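Filed under: Bench Notes, Grippers

16 Nov 2022

I ran the Vistis two-finger gripper against the older Lilden unit again, same arm, same controller, same table layout. Each got 60 picks per object. The Vistis closes more slowly but holds position better once it has contact – the Lilden kept hunting by a few encoder counts and I had to raise the deadband to 68.

Cable routing is still the weak point. With the wrist past its midpoint the loops pull on the connector, and two runs stopped on a comms fault. I'll try a shorter harness before touching the force limits. The logs come to 1,665 lines and I have only read the first 701.

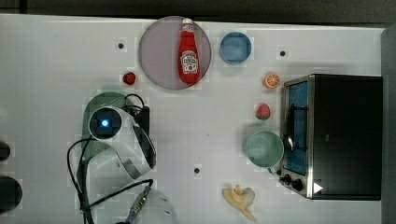

Arm over the table, with the ketchup bottle on the plate and the toaster oven at right.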